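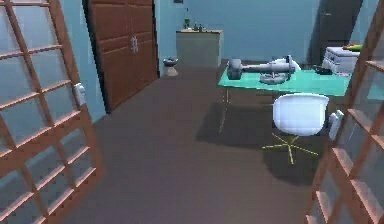
Hi, I'm Piret Lūse, and I run Milleo, a small language school for grown-ups. We teach Greek, Estonian and Latvian, mostly to people who married into one of those languages or just got tired of nodding along at family dinners!

I started with one Latvian class on a Wednesday evening and a stack of photocopies (my own handwriting, sorry to everyone who was there). Then I met Aliki Michailidis at a book swap, and we talked for so long that we missed the whole swap. She took over Greek the next July and she's been here ever since. Her beginners sing. You'll get used to it.

These days we have 116 students and 28 classes a week, and I still answer most of the email myself, usually before breakfast. Groups stop at 10 people. I get asked to squeeze in one more all the time and I always say no, even to my cousin.

We don't do grades. You'll get homework, but it's stuff like calling your aunt or reading the back of a cereal box. If you miss a week, come back anyway – we'll catch you up over coffee.

Not sure what level you are? Write and tell me what you can already say, spelling mistakes and all, and I'll find you a class. New groups start every fall and spring, and Aliki's fill up first.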